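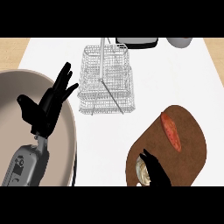 By the Boncombe kitchen tasks group
Posted in July – Tutorials, Simulation

Training a two-handed policy on kitchen prep in simulation, step by step

We've had a fair number of requests for the way we set up the frying basket task in Kostik, our simulator, so I'm finally sitting down to write it out properly. Get yourself something to drink, because I do tend to wander a bit.

The task is easy to say: pick up the sweet potato from the cutting board with the right hand and lower it into the wire basket. The left hand has its own job over the big bowl, and we'll leave that for another page.

1. Load the scene. Start from the base kitchen file and put the basket in open space, well clear of the board. Our first layouts had them nearly touching, and the policy learned to shove things along the table (which was funny for one afternoon and then wasn't).

2. Record demonstrations. We used 241, all teleoperated. Try to approach the potato from different sides, and keep the ones where you fumble and recover. Those turned out to be worth more to us than the tidy ones.

3. Randomize. Oron, our scene generator, turns those recordings into 2000 variations by changing the angle of the board and the spot where the potato lies. Leave the basket's tilt alone at first. Fine mesh is hard on contact physics, so we swap in a simple five-sided box for collisions and keep the mesh just for rendering.

4. Train. We use the Manurung action-chunking recipe with 40 actions per chunk. Shorter chunks made the fingers jittery right at the rim of the basket – longer ones made the arm slow to react when the potato rolled.

5. Evaluate on layouts held back from training. Please do watch the replays as well as reading the success rate. In one of our runs, 11 of the failures were the same mistake, with the thumb catching on the basket handle, and the number alone would never have told us that.

If your potato sinks into the board on loading, raise its starting height a touch and let the scene settle before you record.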